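Undondale Automation Newsletter
Print this item | E-mail to a colleague | 6 comments

Skukidska cell: the fault that cleared itself

According to the Grodley bulletin, the stoppage on the two-arm desk-tidying cell in August was "a transient communication loss, now resolved". I have read the log and I don't believe the second half of that sentence.

The right arm froze for 15 seconds in the middle of a pick. It held its last position, raised no alarm and then carried on with the job. The left arm never got the message and went on working through its own list. Two arms share one table, and for those 15 seconds only one of them knew where the other was. They missed each other. I would like that to have been down to design.

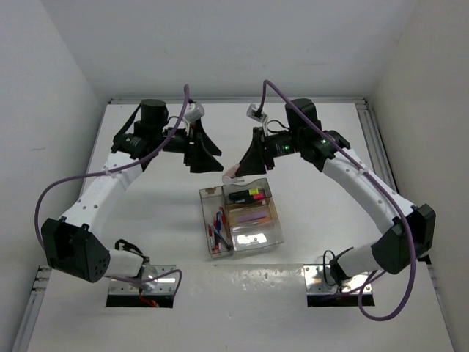 Both arms at the organiser, with the right gripper holding a small item.

Grodley's answer was a software patch that shortens the waiting time to 300 milliseconds before the cell stops. Fine, as far as it goes. It doesn't say why the signal dropped. Akihiko Hosoda asked for the cables to be swapped one at a time and the same job repeated after each swap. He was told the patch had passed 937 cycles without a fault, so there was no need. But the old software had done about as well before it tripped, and no one at Grodley seems troubled by that.

My own suspicion is the cabling. It bends every time the arm moves, and a worn conductor can behave for weeks. I may be wrong. A swap would settle it in an afternoon, and the spare set from Gamage is still sitting in its box.

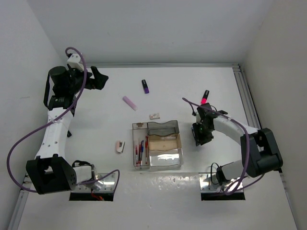

Ashraful Khondokar thinks I am being unfair, and wrote in to say that a cell which stops in 300 milliseconds is safe whatever the cause, and that chasing a fault that can't be repeated is a good way to lose a month.

Perhaps so. But a stop only helps if both arms obey it, and the test report covers the right arm alone. I have asked for the left arm's figures twice. Until they turn up, my advice is to run one arm at a time and keep your hands off the table while the power is on.

Share (15) | Comments (6)
Contact the newsletter desk | © 2026 Undondale Automation Newsletter | Back to top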